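Colored knives come to the sharing kitchen, with a 31-page guide

11 July 2023

The shared kitchen in Purley has swapped its steel bread knives for pale blue serrated ones, and users are being asked to believe this will make the place easier to run. The supplier, Stidus, says a color for each job keeps bread tools away from the onions. Maybe so. The old knives had labels on the drawer, and those were ignored too.

The new set cost $189, paid out of a fund that was meant for the oven door. Each knife also has to be signed out by the number on its blade, under rules that run to 31 pages – 2 of them on how to dry a knife.

Stidus claims the sets save kitchens up to 50 hours a year. Asked how that was worked out, the company sent its catalog. The bakers at Echeverría, who use the room on Tuesdays, say they will keep bringing their own knives. The rules take effect at the end of July.

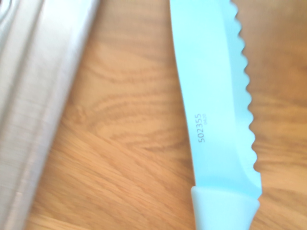
A serrated knife in pale blue, marked 502355 on the blade.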